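The Sorting Table

I started at Kulley's in November, when the returns shed still had a kettle for every bench and you could smell whose turn it was to do the toast. Mixed returns was the job. A parcel comes back, you open it, you work out what on earth it is, you say it out loud so the next bench can write it down, and off it goes. I was fast. I'm not being big-headed, there was a board on the wall and I was on it!

Then Kulley's got bought by Lesport, the board came down, and we got the Fevent.

Two arms, two silver hands, and a name like a cough sweet. They set it up in the old meeting room, behind the folding screens, and asked who'd like to teach it. I put my hand up because teachers got 43 pence an hour extra and a chair with a proper back.

Teaching meant wearing the gloves and picking things up while it copied me. Sponges, spray bottles, tins of this and that. I had a list of 485 items to get through, and each one had to be done until the little chart on my screen went green. The sponges went green before lunch. Anything in crinkly wrapping took days, and I'd go home with my fingers still pinching at nothing, pinching the bus seat, pinching the cat.

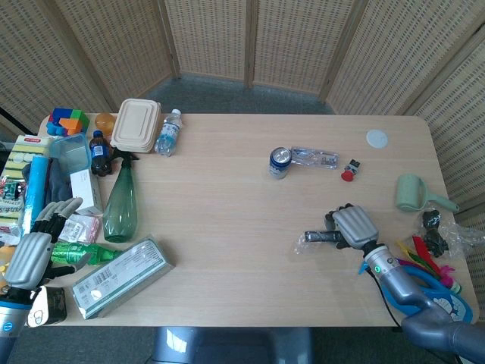

The Fevent at its table, right hand closed on one of the wrapped ones.

I talked to it, of course I did. You can't spend eight hours holding hands with something and keep quiet. I told it about my knee, and the row with my sister over the caravan, and how Chaiyaporn (the café on the corner, best noodles in town) had put its prices up again. It never said a word back, but then neither had half the people on bench six.

By spring it was doing more than 1000 parcels a shift and the benches had gone from twelve to three. There wasn't a big meeting. People got letters, or got moved to the van side, and one morning I went to make tea and there was a single kettle with a label on it saying PROPERTY OF SITE SERVICES.

I kept my chair. Odd items, they call me now. When the Fevent doesn't know what it's got hold of, it stops and a bell goes, and I come round the screen and have a look. The other night it was a bath toy inside a sock inside a biscuit tin. I stood there and said it out loud, the way we used to, 'bath toy, sock, biscuit tin', and waited for somebody to write it down.

The hand stayed where it was, holding the tin out. So I took it and went to look for a pen.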